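Storkthorpe antiques and collectables fair – quick notes

27/02/2024

Writing this on the bus home so excuse the state of it. First time at Storkthorpe. Meant to go last August, car had other ideas.

Getting there
Bus 56 from the station, stops right outside the showgrounds. Parking looked grim, utes up on the verge all the way back to the servo. Gates were meant to open at nine, closer to half past. Long queue, no shade. Bring a hat. Entry two dollars, cash only, and the ATM inside was out of order by mid morning.

The main shed
Furniture mostly. Heaps of silky oak, a few good meat safes, prices on the cheeky side. Farov had the big corner stand again (same mob who do the winter fair) and their lighting is always nice but you pay for it. Wanted a desk lamp. Did not buy the desk lamp. Still thinking about the desk lamp.

Ó Riain had books and maps along the back wall. Good stuff, badly sorted. Shipping charts in with the cookery, that sort of thing. Dug through for ages and came away with a railway timetable and a jam book with somebody's notes in the margins – less fig, more lemon, underlined. Best buy of the day.

The small things tent
My favourite part. Hot as anything in there but worth it. Buttons, thimbles, fountain pens, tobacco bits and pieces. Levby do the glass cabinets down the left side and will open any of them if you ask, no sighing. Tobacco corner was better than I expcted. Pipes, tins, match strikers. I've a soft spot for the ceramic snuff bottles, the flat round sort with the maker on the front. Pöschl in blue on cream, rope border, lovely lettering.

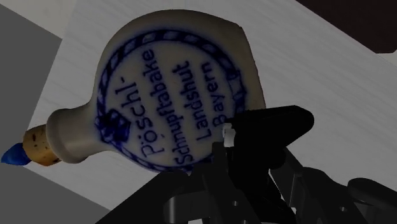

Food
Sausage sizzle, fine. Scones sold out before lunch. Coffee van had two people on it and a queue back to the gate, so bring a thermos. Water tap is behind the toilets, not signposted.

Would I go again
Yep. Earlier, with more cash and a trolley. My bag strap went on the walk back to the bus and the books ended up in the gutter, timetable a bit muddy but ok. Next one is in August, date not up on thier noticeboard yet.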